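Trestik Hall – pre-show walk-round, main room + bar side
Doors Tuesday 7 pm. Walked by: Covadonga Alcaraz. Second pair of eyes: Nicanor Urquijo (stage only)
Marks: OK / FIX / ASK. Comments short pls, Euan reads these on his phone 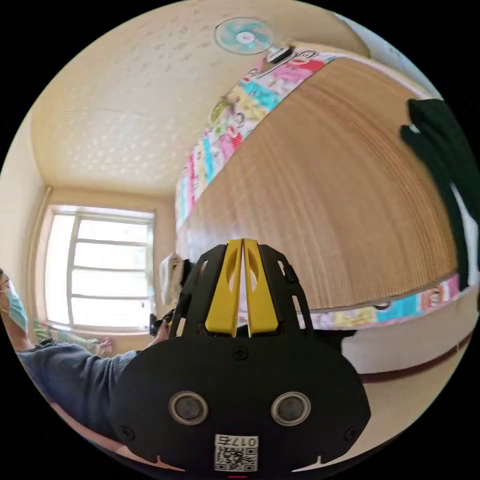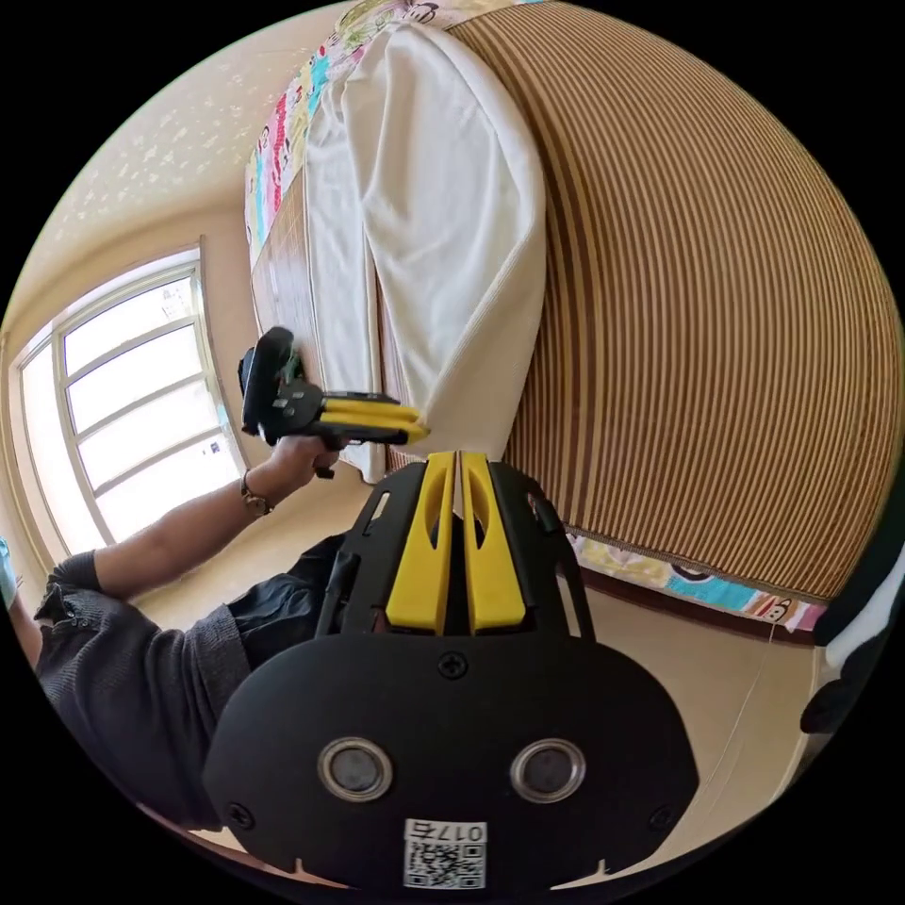 Black gripper with yellow fingers, both photos.

FRONT OF HOUSE
Main doors open fully, both leaves – OK
Side exit by coat rail – FIX. Opens but drags. Wedge is back under it again, took it away. Please stop
Exit signs lit – OK, all of them. One over bar is dim, will do for Tuesday, new tube on order
Capacity sheet posted – FIX. Still shows last year's number. Should read 249 standing incl. crew. Aitana to reprint
Clicker at door – OK, tested, zeroed
Stair nosing, balcony – FIX. Third step lifting at left. Taped for now, tape is not a repair
Balcony rail – OK. Pushed hard on it, no movement

STAGE
Deck legs locked – OK, Nicanor went under and checked each one
Front edge tape – FIX. Worn off stage right, Dalia's band comes on in the dark so this has to be done before soundcheck
Cable ramps – ASK. We have 6, plan from Manzano shows more than that. Are they bringing the rest??
Drum riser – OK. Brakes on. Carpet needs a vacum but not a safety thing
Haze machine – OK as long as panel is told first. Last time it wasn't and we all stood in the street for the second half of the support set
Mic stand box – moved off the fire route. Leave it moved

POWER AND RIG
Trip test, stage sockets – OK
Trip test, bar sockets – OK on second go. First press did nothing. ASK Yoshinori to look, don't like it
Safety bonds on front truss – OK, hand checked from ladder
Lamp 2 stage left – FIX. Clamp was finger tight. Tightened, needs re-check after focus
Dimmer cupboard – FIX. Somebody's coats in there. Out
PA stacks strapped – OK

BAR AND BACKSTAGE
Floor behind bar – OK, mats flat
Glass bins – FIX. Full. Not collected in February either as far as I can tell, invoice for 1,371 says otherwise, Euan to chase
Extinguishers – OK, in date, pins in. The one by the green room has a poster hung over it – moved poster
First aid box – FIX. No burn gel, no large plasters. Plenty of slings
Green room heater – ASK. Smells when it warms up. Unplugged it, note on it, please beleive the note
Load-in ramp – OK. Grit bucket topped up

SOUND LEVELS
Meter – ASK. Batteries flat, new ones in, not calibrated that I can find paper for
Ear plugs at bar – OK, around two boxes left

STILL OPEN BEFORE DOORS
Capacity sheet – Aitana
Edge tape – Nicanor, before soundcheck
Bar trip test – Yoshinori
Clamp re-check – me
Ramps – Euan to ring Manzano
Burn gel + plasters – anyone passing the pharmacy, keep reciept

Balcony stays shut until step is screwed down. Not taped. Screwed.
C.A.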